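Drawer demos at Fultness, 20 February 2020

We are up to some 600 demonstrations for the drawer task, all done with hand-held grippers. The policy only learns from wrist views, so marker tracking matters more than I expected in January.

Two grippers, one drawer, white table: 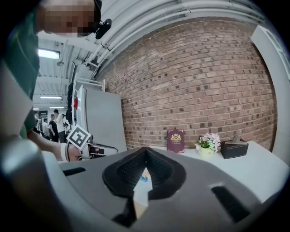
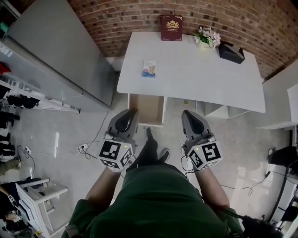

Lapointe wrote back that 600 is thin for a two-handed task and that they would want 3000 before training anything - fair, though I plan a first run at the current count.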